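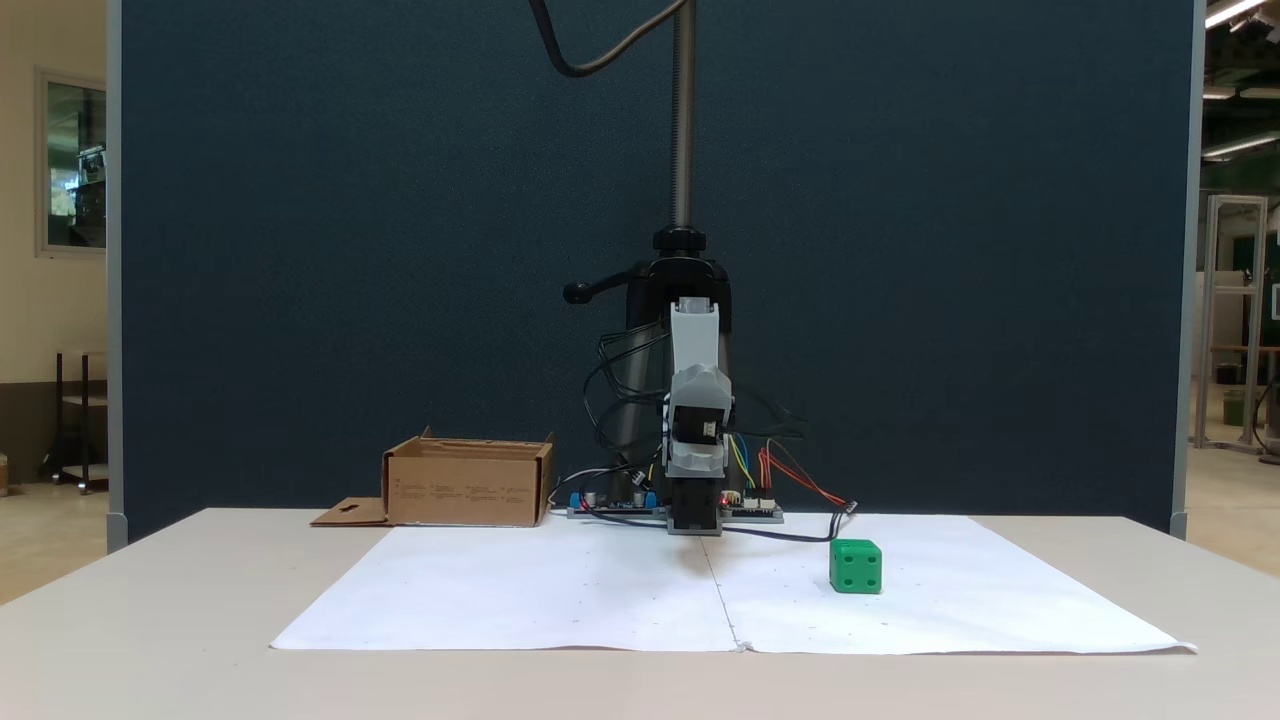

Rule four was too vague, Aroha Rutherford told us, and she would not sign off on the bench until it was fixed. Rule four said the arm must be parked before anyone reached over the paper. Parked where, she wanted to know, and who decides?

I had written rule four myself, in September, in the last ten minutes before the building closed. I had been quite pleased with it.

"Parked means stopped," I said.

"Stopped is stopped," Aroha said. "It can be stopped halfway through a job and still be waiting for something. You reach in for the cube, it gets what it was waiting for, and off it goes."

Jhonatan Muñoz had his chair tipped back against the wall. He had reached in for the cube plenty of times and so had I. It was a small arm. The worst it had ever done was pinch his sleeve, and he had told that story at lunch as a joke.

"It's not going to take your hand off," he said.

"No. But you'll go next door and work on the big one, and you'll have the habit."

She put the binder on the table. The Neagu standard ran to 1,412 clauses. Last year it had been 1,379, and she had read the new ones on the train. She didn't expect us to follow it on a bench this size. She expected us to know which parts we were leaving out, and to write that down.

So we started on rule four again. Jhonatan typed. I read out each version and Aroha found the hole in it. The arm shall be stopped. The arm shall be stopped and the program ended. The arm shall be stopped, the program ended and the power to the motors off. That one she liked, until I asked what happened to the arm when the motors let go.

"It sags," Jhonatan said.

"Onto what?"

He brought his chair down onto four legs. If the gripper was up high when the power went, it would drop onto the paper, or onto whoever was squaring up the paper. We'd all seen it drop. I had a habit of catching it with my left hand, and until that minute I had thought of this as looking after the equipment.

"Low first, then," he said. "Bring it down at the back, then kill the power."

"Write that," Aroha said.

It took six tries in all. The final wording was: Before any person reaches over the work area, the operator lowers the gripper at the back of the table, ends the program, switches off motor power and says "clear" out loud. Jhonatan objected to the last bit. He worked alone most evenings and felt silly talking to a table.

"Say it anyway," she said.

"To who?"

"To yourself. You're the one reaching in."

She signed the sheet and dated it 22 July 2025, then moved on to rule five, which covered loose cables. I looked at the cables and offered to make coffee.

When I came back with the cups, Jhonatan was standing at the front of the table with the cube on his mind. I could tell from his hand, which had started to go out. He pulled it back, checked the gripper, checked the screen, and felt along the supply for the switch.

"Clear," he said, not very loudly.

Aroha didn't look up from the binder. He picked up the cube and put it in his pocket, and we went on with the cables until six.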